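Course materials > Reading and Spelling > Handouts

Session 4: From the letter to the word

These notes go with the fourth session of the evening course in Villport. They do not replace the session, but if you missed it you can follow the main points from here. Please read the part on letter names before you do the exercise at the end.

1. What a beginner has to understand

A child who sees print for the first time does not know which differences are important. A cup is a cup when the handle points to the left, and it is still the same cup when the handle points to the right. With letters this rule stops working. The shape b is one letter, and when we turn it over it becomes d, or p, or q. For four or five years the child has learned to ignore the direction of things, and now we ask for the opposite.

For this reason I would not worry too early about reversed letters. They are very common at the age of five and six, in left-handed and right-handed children both. If many reversals remain at the age of eight, it is worth looking at the whole reading of the child, and at the hearing of sounds in particular.

A letter has also to stay the same letter when the form changes. Capital A, the printed small a with a little roof, and the round handwritten a do not look much alike. Adults have forgotten that this was ever a difficulty. Try to learn seven letters of an alphabet you do not know, in two forms each. That makes 14 shapes, and most of us are tired before the end. 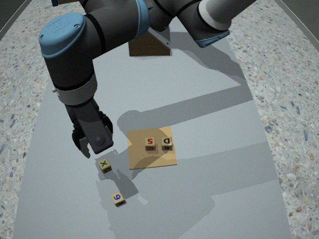

The order in which letters are taught is a question where schools differ very much. Alphabetical order has the advantage that the child can sing it. It has the disadvantage that b and d come very near to each other, and that the first letters do not make many useful words. Many programs therefore begin with a small group such as s, a, t, p, i, n. With these six you can already make sat, pin, tap, nap, tin, spin and a good number more. The child reads a real word in the first or second week, and this gives courage.

My own advice is to keep b and d apart in time. Teach one of them, wait until it is sure, and only then bring the other.

2. Names and sounds

In English the name of a letter and its sound are two different things. The name of b begins with its sound, the name of f ends with its sound, and the name of w does not contain its sound at all. Children use the names when they write, and their early spellings show it. A child who writes YL for "while" is using the name of the letter y, which starts with the sound of w. It is a wrong spelling, but there is good thinking in it.

In the course we say the sounds short and clean. Please do not say "muh" for m or "suh" for s. The extra vowel disturbs the blending later: "suh-a-tuh" does not become "sat", whatever patience we have. The sounds m, s, f, l, n and r can be held long, and for this reason they are easy to blend. The sounds p, t and k cannot be held, so put them at the end of the first words, where they make less trouble.

For vowels, begin with the short values only (as in cat, bed, pin, dog, cup). The long values come later together with the silent e.

3. Letters that can be moved

Handwriting and spelling are two tasks, and a beginner has to do both at once when he holds a pencil. Movable letters take one task away. They may be paper cards, magnets or cubes. What matters is that the child chooses a letter and puts it in its place, and can change it without erasing.
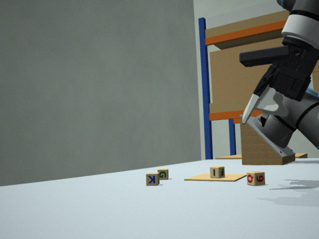 Lettered wooden cubes and a thin tan board on a white tabletop.

The classical exercise is the word chain. You start from one word and change one letter at a time:

cat - cap - map - mop - top - tip - tin

Say the new word, and let the child find which letter must go and which must come. After some lessons you exchange the roles. The change should be sometimes at the beginning, sometimes at the end and sometimes in the middle. The middle is the most difficult, as vowels are harder to hear apart than consonants. In the Plevmont groups we use chains of not more than seven words. When they are longer, the attention goes down and the child begins to guess.

With cubes there is one thing to observe. A cube can be printed with letters on several faces, so it can be turned as well as moved. For a secure child this is a nice extra. For a child who is still unsure about b and d it is better to use flat cards with a line at the bottom, which shows where the letter stands.

Two other exercises that we did in the session:

Missing letter. Build a word and let the child read it. He closes his eyes, you take one letter away and close the gap. Which letter was it, and where did it stand? Begin with three letters.

Same letters, new word. Give the letters of "stop" and ask for another word. Possible are spot, pots, tops, post and opts. This one is for the second year, and also adults like it.
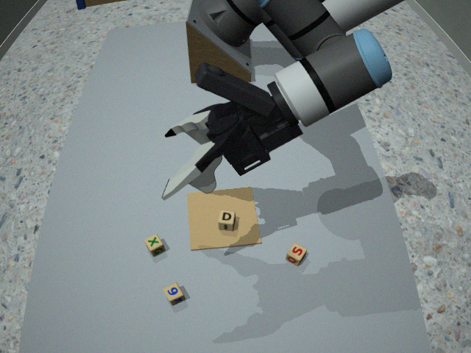 4. From sounding out to knowing the word

At the start every word is work. The child says each sound, puts them together, and sometimes has forgotten the first sound when he comes to the last. After he has met the same word some times, it begins to come quickly and as a whole. But this does not mean that he reads it as a picture. The letters are all used, only very fast. We can see it in the fact that a good reader notices at once when one letter in a familiar word is wrong.

How many meetings are necessary is different from child to child, and also from word to word. The reader from Cifuentes that we use in the second term repeats each new word in at least 18 places. For some children this is too much and they find the stories boring. For others it is just enough. I mention it so that you can skip pages with a good conscience.

Irregular words (said, was, one, of) should not be treated as a complete mystery. In "said" the s and the d behave normally, and only the middle is strange. Show the child the part that is regular, then mark the part that has to be learned by heart. There is then less to remember. 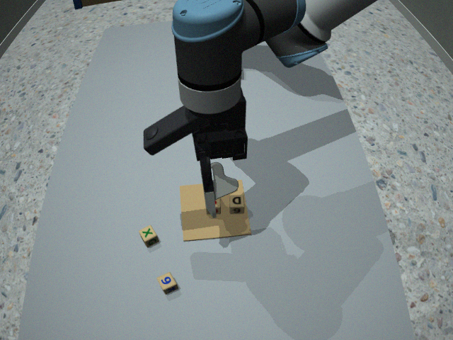
One objection from the group was that this marking makes children look at the exception too much, so that they later remember only the strange part and forget the rest. In that case, the remark continued, it would be better to write the whole word three times from memory and leave the colors away. I think this is a fair point for older pupils. With six-year-olds I keep the marking, but I stop it after the first week of each word, and then they write the word without any help.

5. Exercise for next time

Prepare two word chains, one with only short a and one where the vowel changes at least twice. Try each one yourself with cards before you bring it, as it is easy to end in a word which does not exist.

Look also at the writing samples in the Irivov folder. There are 20 of them, all from the first half of the school year. Choose three and note for each wrong spelling whether the child used a letter name, left out a sound, or wrote the right sound with another letter (for example k for c). Some spellings fit in more than one group - write both, and we will discuss them.

Participants who want to continue with the August block should give me their sheet with both chains before the last session.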